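Ticket 2189
Product: Hemmin wood finish, satin
Opened by: Shoshana Haverford
Handled by: Gus Greenberg, Clarano Home Support
Opened: 09/11/2020
Status: Waiting on customer

Shoshana Haverford wrote:

Hello there, and thank you in advance for reading all of this, I know I go on a bit. I put your Hemmin satin on a desk top back in June and I was so pleased with it! Now I keep getting a tacky patch toward the middle, mostly on muggy afternoons. Paper sticks to it. A mug sticks to it. My daughter's homework stuck to it, and she was delighted. I have attached three pictures.
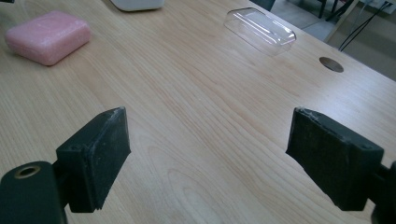
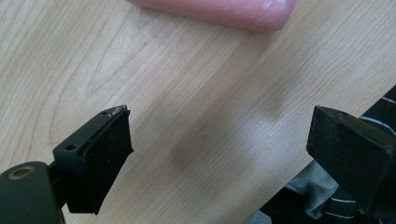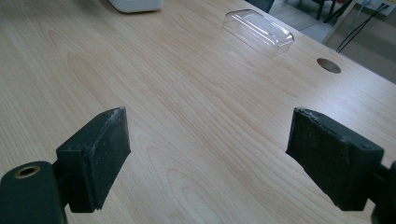

Attachments 1 to 3: the desk top, light wood

I did two coats, and I left it overnight between them. Before that it had some old wax on it, which I took off with Flomex cleaner and a lot of elbow grease. Could it be the wax? My neighbor Clyde Abernathy thinks I should sand the whole thing back to bare wood and I would really, really like Clyde to be wrong.

Gus Greenberg replied:

Hi Shoshana, thanks for such a thorough note, and please never worry about going on – it saves me asking. I can't judge tackiness from a picture, so I'm going to lean on you for a few small tests.

First, could you press a clean cotton cloth on the sticky spot for a minute and tell me whether it picks up any color or leaves lint behind? Then do the same near a corner. Also, what was the room like when you put the coats on? Hemmin wants to be above 50 degrees while it cures, and it really prefers something closer to 70. And one more, did you rinse after the Flomex, or wipe it and go straight to the first coat?

Shoshana Haverford wrote:

Okay, I did the cloth. Lint in the middle, no color. Nothing at all at the corner, it felt dry as a bone. The room was plenty warm, we had the windows open and it was lovely out. I did not rinse. I wiped it with a dry rag and felt very proud of myself. Was I supposed to rinse?

Gus Greenberg replied:

You were, but you are in very good company, and the line about rinsing is in tiny print on the back of the can. I asked Moushumi Rathnayake, who looks after our finishes, and she agrees that cleaner residue is the likely culprit. It tends to collect wherever a person scrubs the hardest, and I'm guessing you went at the middle.

Please try this before you let Clyde anywhere near it with a sander:

Wipe the tacky area with a cloth dampened in mineral spirits, with the windows open. Turn the cloth often.
Let it sit for two full days with nothing on it. That includes homework.
Try the cotton cloth again.
If it comes up clean, scuff the patch lightly with 335 grit pads (the gray Iltlow ones are fine) and put on one thin coat. Thinner than you think.

Lay the used rags out flat outside to dry, please, and don't ball them up in the trash.

Shoshana Haverford wrote:

I went at the middle like you would not believe. Buying mineral spirits tomorrow. Do I need to do the underside too?

Gus Greenberg replied:

No, leave the underside be. I'm away for a few days, so Leilani Benavides will be watching this ticket, and she has all of the above. Let her know how the second cloth test goes.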